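Stojan Leka
March 8, 2021

1/ A thread on crazing in glazed tableware, prompted by a question from Hema Acharya about a dinner service dated 1946. Mostly physics, some kitchen advice.

2/ Crazing is the network of fine cracks in a glaze. The clay body beneath is usually intact. The cause is a mismatch in thermal expansion: if the glaze shrinks more than the body on cooling, it ends up in tension. Glass is weak in tension.

3/ The reverse case is worth knowing. A glaze that shrinks slightly less than the body is held in compression, and the piece is stronger for it. Too much compression and the glaze flakes off at rims and handles. Potters call that shivering.

4/ Crazing can show up in the kiln, a week later, or decades later. The late kind is mostly moisture. Porous earthenware takes up water from the air and swells by a tiny amount. The glaze can't follow.

5/ Porcelain is fired until it is nearly non-porous, so it hardly suffers from this. If an old porcelain piece has crazed, suspect the original glaze fit or a hot oven.

6/ Test for it: wipe a little strong cold tea over the glaze, leave it for 60 minutes, rinse. Open cracks hold the colour. Don't do this to anything you can't bear to stain.

7/ Zorica Gashi ran my thermal shock test on 27 Medve saucers from a house clearance. Oven, then cold water, then look under a lamp. The earthenware ones crazed on the first cycle. Pattern 2219 survived all of them and I would like to know what Medve put in that glaze.

8/ On gilding. Most gold trim is fired on over the glaze at a much lower temperature. It sits on the surface, so it wears by rubbing. Crazing underneath it is a separate fault and polishing helps neither.

9/ Relief work complicates the picture. Glaze runs thin on raised edges and pools in hollows, and thick glaze crazes more readily. Check the hollows first.

10/ Care: wash by hand, lukewarm water, dry fully before stacking. Keep badly crazed pieces for display or dry use. Cutlery holders need drying inside too, down to the base.

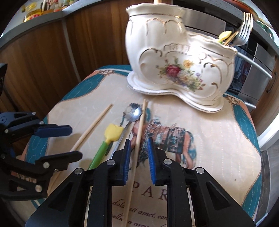
11/ Further reading

Indira Bangera's notes on glaze fit, July issue of the Brindura newsletter. Start with the section on silica.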